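阅读时间:4分钟

家里的剪刀有一个规律:要用的时候一把都找不到,不用的时候每个抽屉都有。我搬来Clustby以后买过多少把,自己也说不清。每次找不着就去楼下再买一把,回家拆包装,发现拆包装需要剪刀。

这次下决心整理,起因是一包紫菜。袋口写着“由此撕开”,撕了,没开。我翻了厨房第二层抽屉,又翻了鞋柜,最后是用牙解决的。嚼着紫菜站在走廊里,我觉得一个成年人不该过成这样。

于是花了一个下午,把全家的抽屉倒出来。倒抽屉这件事有个坏处,倒的时候很痛快,倒完要装回去。我在里面找到了Prarov吸尘器的保修卡(吸尘器三年前就送人了)、2卷干掉的双面胶、一把不知道开哪里的钥匙,还有一张Sterkville家居店满300减100的券,过期时间是去年十月。我对着那张券惋惜了很久,虽然那家店里也没有什么我想花300块买的东西。差不多就是这样,我们家的“有用的小东西”抽屉,有用的占一成,小的倒全是。

剪刀陆续冒出来了。有的在针线盒里,这算合理。有的在浴室柜,夹在棉签和旧牙刷中间,大概是某次剪完刘海以后心情不好,随手一塞。还有的在装电池的铁盒里,这个我没法解释,也不打算解释。

网上的收纳文章都说要“每件物品一个家”。我试过,给剪刀安了家,Shboul的磁吸条,贴在冰箱侧面,贴得笔直。剪刀住了两个星期就集体出走,磁吸条上现在吸着一枚回形针。 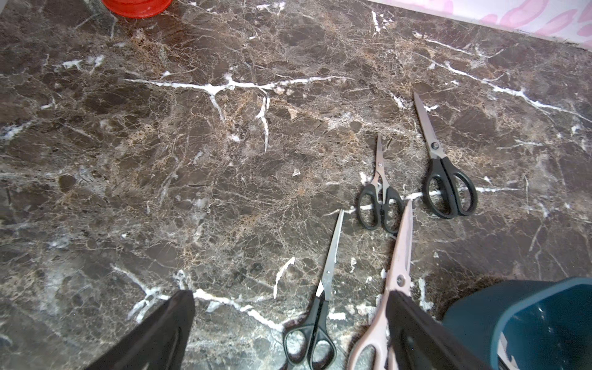
接下来是去留问题。粉色那把我最舍不得,买的时候图好看,后来规定它只许剪布,不许碰纸,更不许碰胶带。这条规定全家只有我一个人遵守,而我也违反过。黑柄的几把就没有这种待遇,剪葱、剪快递、剪吊牌,什么都来,有一把还开过一罐奶粉的铝箔封口。

我原来打算只留两把,厨房一把,书桌一把,其余送人。问了一圈,没有人要。大家家里都有一抽屉剪刀,跟我一样,一把都找不到。

所以全留下了。厨房一把,书桌一把,门口拆快递一把,粉色的回针线盒。我还给每把柄上绑了一小段毛线,不同颜色对应不同房间,绑完得意了一晚上。

第二天早上七点要剪牛奶盒,厨房那把不在。我在沙发缝里找到了它,毛线还绑着,绿色的,绿色是厨房。

下回打算整理指甲刀。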